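Force limits and people in the room: what does your site actually do?
Mobile Manipulation > Standards and Safe Work

tilly_torque
Posts: 187

Hi all, after some opinions before I put my foot in it at work. I look after the procedures for a small team doing bed making and linen handling with an arm and a two finger gripper. Our rulebook came over more or less whole from Horell, where half of us used to work, and it was written for a packing cell. Fence, light curtain, everyone out, big green button. Lovely document! Doesn't fit a bedroom at all.

The sticking point is rule 6, "no person inside the room while the arm is enabled". In a hotel style room you can't see the far side of the mattress from the doorway, so whoever holds the stop is either outside and half blind or inside and breaking rule 6. I want to rewrite it so one named person can be inside, standing still, stop in hand, outside a taped line. My manager, Ezekiel Boateng, is fine with that in principle but wants to know what other crews do before he signs.

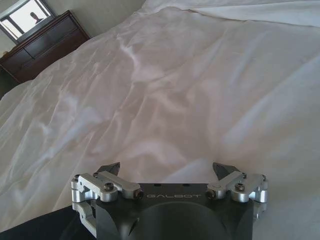

The other bit is speed. We cap the wrist at 200 mm/s near fabric and let it go to 600 when it's up and clear of the bed. I'd like to keep the 600 for empty rooms only and stick to the slow cap whenever there's someone in with it. Does that sound reasonable or am I going to make everyone hate me?

Cheers

gripfiend_nz
Posts: 798

Reasonable. We did the same in November and the grumbling lasted a fortnight. Only thing I'd add is make the slow cap a setting that needs a key to change. If it's a number in a script, someone will bump it up to get home early.

Oh, and write down where the person stands. "Outside the line" isn't enough in a small room, you can be outside the line and wedged between a wardrobe and a wall with nowhere to go.

MervAtCalloway
Posts: 600

I'll be the grumpy one. Rule 6 is there for a reason and I wouldn't touch it. If you can't see the far side of the mattress, fit a second camera and keep the operator in the corridor. We've run it that way at Calloway for two years across a fair few room layouts, and I've never once needed a body in there. The minute you write "one named person" it becomes one named person and their mate who's just having a look.

tilly_torque

Fair point about the mate, Merv, that's exactly what happens at our place, ha. But our network drops out in the back rooms, and a video feed that freezes for a second is worse for me than a pair of eyes. I'm not comfortable with a stop that relies on a picture.

What I've drafted so far, going by the room we're working in at the moment: 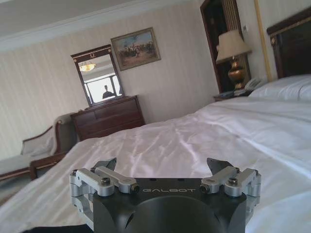
1. Walk the room first and agree on the way out. It has to stay clear the whole session, so no cases, no cables, no coats.

2. One person inside, name written on the door sheet. Anyone else wants in, the arm gets disabled and the sheet gets changed.

3. Stand where you can see the gripper and the bed edge you're working on. If you lose sight of either one, hit stop and then move.

4. Nothing on the bed except what's on the task card. Pillows count as something! If it isn't on the card it goes on a chair.

5. Breakables within arm's reach get moved or the reach gets limited in software. Lamps, mirrors, glasses, the lot.

6. Hands never go near the fingers to free up a snagged sheet while it's enabled. Disable, wait for the light, then free it.

Pinch points on the finger linkages are what I worry about most, to be fair. Everyone thinks about the arm swinging and forgets the fiddly bits at the end.

gripfiend_nz

That's a good list. I'd split number 3 though. "Stop and then move" needs its own line in capitals, people will skim past it. And you've got nothing on loose clothing. Lanyards are the big one for us, we have a hook by the door for them.

dovetail_dan
Posts: 42

Lurker here, I do acceptance checks for Farkora. Somewhere in the middle of you two, I reckon. I don't mind a person inside, but I'd want to see your risk assessment redone from scratch for that room type. Don't just carry the Horell one over with rule 6 crossed out. An assessor will ask what changed, and "it's a bedroom now" won't get you far on its own.

Also test the stop from the actual standing spot, every session, before the first run. I've seen a wireless one that worked beautifully everywhere except the one corner they'd taped off for the operator.

MervAtCalloway

Dan's right about redoing the assessment, I'll give him that. Still think you want the operator outside. And if it's dropping out in the back rooms, fix the network, run a cable for crying out loud.

tilly_torque

We don't own the building, Merv! I did ask about a cable. The answer was no, and then it was no in writing.

Right, adding stop test from the standing spot, lanyards off, and number 3 chopped in two. Key switch for the speed cap I'll have to cost. Dan, do you redo yours per room or per layout? We've got the Galtolberg job coming up and the rooms there are all slightly different from each other, I really don't want to be writing one for every door.

dovetail_dan

Per layout, with a one page check for each room on top. Anything on the page that doesn't match, you go back to the full one. I can send you our blank if you PM me, it's nothing fancy.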